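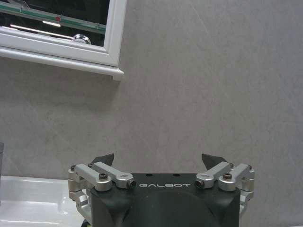 Toads are on the move again at Prendham, and what a spring it has been! The patrol on Kunholm Lane carried 2,472 of them over the road between the first mild night in February and the end of the run, which is the best total since the patrol started. We had hoped for a decent year after all that wet weather, but the nightly tallies just kept climbing. The new crossing signs have gone up as well, black with a matte finish and the lane's name in white capitals. We went for thin letters set well apart, much like the GALBOT lettering in the photo, and they read nicely in daylight, though under a head torch I think we'd want them a touch heavier. The next pair will be bolder, and we may try a yellow edge on the one by the bend.

If you haven't done a toad night before, it goes like this. You turn up at dusk in something bright, you collect a bucket and a torch from the box by the gate, and you walk the lane very slowly looking at the tarmac. Toads sit still when the light hits them and look like leaves. Leaves, annoyingly, look like toads. Pick them up with damp hands or clean damp gloves, pop them in the bucket, and take them to the pond side, always in the direction they were heading. Pairs stay together, with the small male hanging on for dear life on the female's back. Newts and frogs go over too and get their own columns on the sheet.

The busiest hour this year was just after 8pm on a night of warm drizzle, when there were so many on the verge that we had to stop walking altogether and pick up from where we stood (a happy problem, even with a crick in the neck). By 10pm the lane had gone quiet and there was only the owl to listen to. 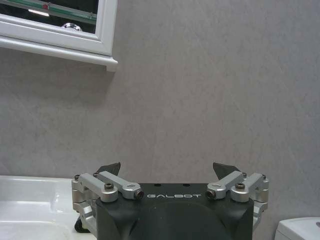 Issue 72 | Page 30

The other good news is the fence. We now have 60 metres of low barrier along the worst stretch, between the culvert and the Dağdelen orchard, and it steers the toads to the underpass instead of letting them wander out wherever they like. It's green mesh, dug in at the bottom and folded over at the top, and the folding matters more than you'd think, as newts can climb almost anything. The orchard has kindly left a strip of rough grass along its side and a log pile at the corner, and there were young toads under the logs before we'd even finished stacking them.

There is still the question of the old cattle trough at Govo, where toads fall in and can't get out. A ramp of wire netting weighted with stones did the job for a while, then slid under. We'd like to try a proper wedge of bricks before autumn, when the little ones start travelling the other way. If you have bricks to spare, any colour, please leave them by the gate.

Spawn strings are showing in the big pond already, wound round the stems at the shallow end. Please keep dogs out of the water on that side until the end of June, and do go and have a look from the boards. Polarised sunglasses help a lot on a bright day.

Home News Wildlife Reserves Walks Join Contact

Newsletter > Reserves > Prendham > Toad patrol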